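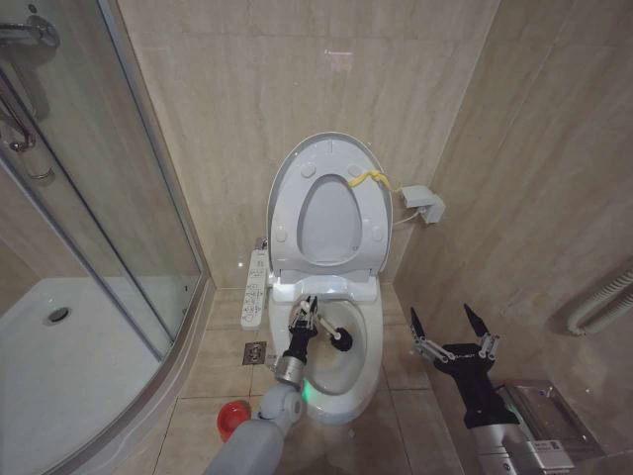

Orla Keane says a bathroom should be done from the top down and the toilet left till the very end, and she wrote me a whole email to say so, with the bit about the rim underlined twice. Start at the toilet, she says, and you only splash the floor you've got to kneel on later, and then you've the whole thing to do over. She may well be right. I still like to start with the toilet! Once it's done the rest of the room feels like a treat, and I had the brush going before I'd so much as looked at the mirror.

2019-09-10

Cleaning day, and a good one. I was up early and had the window open and the radio on the landing by the time the kettle boiled, and I did the small bathroom properly for the first time since we got back from Tresness. Properly means lid and seat both up, brush right in under the rim, cleaner left to sit while I went off and stripped the beds. I used to skip the sitting part. I'd squirt and scrub straight away and wonder why the mark low down in the bowl never shifted. The bottle says 20 minutes, which is just long enough for two beds and a pillowcase hunt.

The underside of the seat is the part I've come to enjoy (I know, I know). The little bumpers collect a grey line all round them and it takes a corner of cloth wound tight to get it out. I keep yellow cloths for the toilet and nothing else, blue for the basin, and anything too far gone goes down to the shed. Saoirse Ó Dálaigh cuts up old shirts for hers and swears they're better than anything you can buy. She gave me a bundle in April and I've still got seven left, all stripy, far too nice for this.

Then the bidet panel, which wants a gentler hand. Damp cloth, no spray, and I go along the buttons slowly. Last spring I pressed one with my elbow and got a sleeve full of water, so now I switch off at the wall first. Behind the hinge I use an old toothbrush. I can't believe how much fluff gets in there – where does it come from? There's no carpet on that whole floor!

The marbled tiles came up lovely. Warm water and a drop of washing-up liquid, then a dry towel straight after, and the beige goes all creamy in the morning light. I did the back wall twice just for the pleasure of it. The corner by the socket I only ever do with a dry duster.

Floor last, backwards out of the door, which I suppose is at least half of Orla's method. I shall tell her so.

Had my tea on the top stair after, looking in at it. Must get: a new brush head, descaler for the shower, and a hook for the back of the door, because the old one has come away again. The airing cupboard tomorrow if it stays dry, and ring Saoirse about the curtains. She wants the long ones back before the weekend and I haven't even taken them down yet.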